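3.2 Materials: the cloths and how they were handled

Household linen was chosen for the study because most of the homes we visited owned more of it than anything else that needs folding, and because people disagree strongly about how it should be put away. 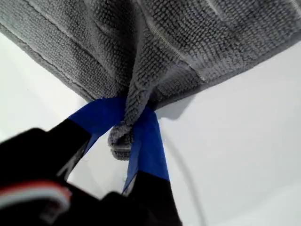 Figure 2. Grey towel gathered at the middle, with the seam lines visible in the pile.

The inventory covered 574 cloths from 12 households in the Bruria district. Each cloth was entered once, under the name its owner gave it, and then placed in one of 5 groups: bath towels, hand towels, kitchen cloths, flannels, and a mixed group for anything the owner used for more than one job. The mixed group was larger than we had planned for. Several owners told us that a towel moves down through the house as it ages, from the bathroom to the kitchen and at last to the floor, and keeps its old name long after its use has changed. We kept the owner's name in the record and noted the present use next to it.

Three features of each cloth were written down: pile, edge and seam. Pile was recorded as flat, looped or cut. Looped pile was by far the hardest to fold to a clean line. The loops catch on one another when two layers are laid together, so a small error in the first fold is carried into the second and cannot be smoothed out with the flat of the hand. The towel in Figure 2 has a dense, nubby loop of this sort. Its edges are soft and slightly rolled, and we gave rolled edges a separate code from flat hems. A rolled edge gives a poor guide when two sides have to be matched, and participants working with one tended to line up the corners first and let the sides fall where they would.

Seams were harder to code than we expected. On flat kitchen cloths a seam stands up from the surface and can be found by touch. On looped pile the stitching sinks in, as the two pale lines in Figure 2 do, and it is easier to see than to feel. Some participants used a sunken seam as a fold line when one happened to lie in a useful place. Others ignored it, and one told us that folding along the stitching was bad for the cloth. We found no agreement on this point and did not pursue it.

Holds

Participants were asked to pick up each cloth from a flat surface and bring it to a state they would accept in their own cupboard. No method was suggested. Nighat Tarar, who carried out the home visits, wrote down the first hold used on each cloth. Second and later holds were recorded only where the cloth had been put down in between.

Most first holds fell into one of two kinds. In a corner hold the cloth is taken at one or two corners and hangs open below the hand. In a gathered hold it is taken somewhere in the body, away from the corners, and the material is bunched together. The gathered part of the towel in Figure 2 narrows to a twisted tail with a rounded lump at the end, and creases spread from it into the surrounding cloth. We treated creases of this kind as part of the hold and did not score them as faults in the fold.

The gathered hold was common among people who were sorting and rare among those who had already begun to fold. It is a quick way to move a towel from one pile to another — two participants used little else until the basket was empty — but it tells the holder nothing about where the corners are. Cloths taken up in this way nearly always had to be laid flat again before folding. For thin kitchen cloths the extra step was short. For bath towels it was long enough that some participants chose to shake the cloth out in the air.

Comparison with earlier coding schemes

Our groups are close to those in the Carkano linen survey, which listed about 2,000 pieces but made no note of pile. The Tekon scheme does include pile, though only as rough or smooth, and we could not map our looped and cut codes on to it without losing the difference between them. We took the term "gathered hold" from the Lò household notes. There it covers any hold away from an edge, including a loose pinch of a single layer. We use it more narrowly, for holds in which the cloth is visibly bunched, and single-layer pinches were coded as "other".

The coding sheet was fixed on 21/03/2023 and was not changed during the visits. A few cloths that had been entered before that date under the older wording were coded again from the owner's description and the notes taken at the time. Where the two did not match, the notes were followed.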